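Friday, so another week done at the packing end of Medeiros, and I've been asked twice now what it's like working next to the new sorting line. Grumby, we call it. It has a proper name but no one uses it.

Mostly it's quieter. We used to do the returns by hand, up to 465 tubs on a bad shift, and my wrists knew all about it by Thursday. Now the easy stuff goes through Grumby and what lands on our benches is the awkward stuff, the odd shapes and the bits that have got in with the wrong order. More thinking, less lifting! I like that, most days. What I miss is the chat. There were 17 of us round the old tables and you can't gossip with someone who's been moved to the other side of the building to watch a screen.

The money hasn't changed, by the way, though the job title has. I'm a "handling technician" now – my mum is thrilled.

Mixed trays are still the thing that sorts the good kit from the rest, boxes jammed up against soft bits and little bits, all leaning on each other. 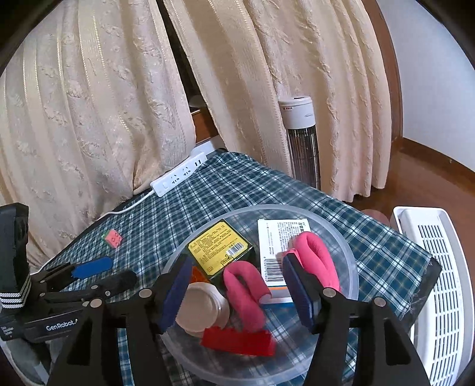
Gareth Wragg reckons I'm being too cheerful about it all. They had the same at Morkia, he says, and it was lovely until the night shift got cut to four people. He may well be right, so I've put my name down for the maintenance course. It starts later in November, if they find a room.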